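About Ulesen

Home – Our School – Courses – Visit – Contact

Ulesen is a small school for table service and household skills. We teach people how to lay a table, how to clear it, how to carry and store tableware, and how to keep a dining room in good order. Our students are of all ages. Many of them prepare for a first job in a hotel or a care home, and others come only for themselves, because they want to receive guests at home with more calm.

How we started

The school was opened by Aminu Akinola, who worked for 21 years in restaurants and hotel dining rooms before he began to teach. In his last position he was responsible for the training of new waiters, and he noticed that the training was always too short. A new person received one afternoon of explanation and then a full room of guests in the evening. He wanted to give people a place where they can repeat the same simple work many times, without a guest who is waiting.

The first course had 14 students and took place in a rented room above the Mtshali bakery. We had four tables, one cupboard, and plates which did not match. After two years the bakery needed the room for its own storage, and we moved to our present address in the Kaltholm building, on the second floor. The elevator is on the left side after the entrance.

Today we have 39 students in each term. Our store room holds 3900 pieces of tableware, from soup bowls to dessert spoons, and every piece has its shelf. Chidubem Anozie keeps the list of this store room and also teaches the Saturday class. She joined us as a student in the second year, and she knows better than anyone which bowls fit on which plates.

What we teach at the table

The basic course begins with one place setting. We use everyday tableware, mostly white, and a simple placemat. The student learns where the plate comes in relation to the edge of the mat, how a small bowl is put on a plate so that it sits in the center, and how the two are lifted together. This last point sounds easy, but it needs practice. A bowl on a flat plate likes to slide, and the hand must stay level until the plate is on the table.

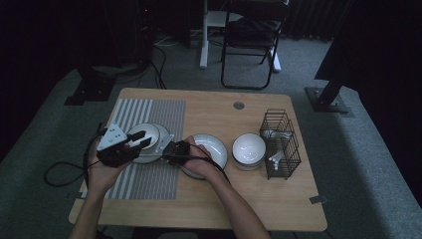
A small bowl and its plate on the striped placemat, with the spoons in the wire basket at the right.

After the single setting we continue with a table for two, then for four and six. We also teach the opposite direction, the clearing. Students learn to collect the bowls first, then the plates, and to put pieces of the same size together. Spoons go separately into a basket. We ask for a quiet way of working, and in the second week you can already hear the difference.

The advanced course, which we call Clateo, is for students who have finished the basic course. It includes serving from the side, carrying three plates, the care of glass and linen, and the planning of a meal with several courses. At the end each student prepares one complete table alone and explains the choices to the group.

Our rooms

We have two practice rooms and one small kitchen. The floors of the practice rooms have carpet, so the noise stays low and a spoon that falls is not a drama. The tables are of a size that one person can work at comfortably. In the kitchen we wash and dry everything after each lesson, and this is part of the lesson also – no student leaves before the shelves are full again.

How we work with students

Our groups are small and we do not give marks. The teacher looks at the table together with the student, and they speak about what is good and what should be moved. Some students need three lessons for the first setting and some need one. Both is fine with us. If you have difficulty with your hands or cannot stand for a long time, please tell us before the course starts, and we will prepare a seat and a lower table.

We teach in English. Please wear closed shoes and bring an apron if you have one. We can lend you one if you do not.

Visit us

You are welcome to watch a lesson before you decide. The Saturday class is open for visitors from 10 in the morning, and coffee is served at the break, by the students of course. In August the school is closed. For questions about places in the next term, please write to the office through the contact page, and Aminu or Chidubem will answer you.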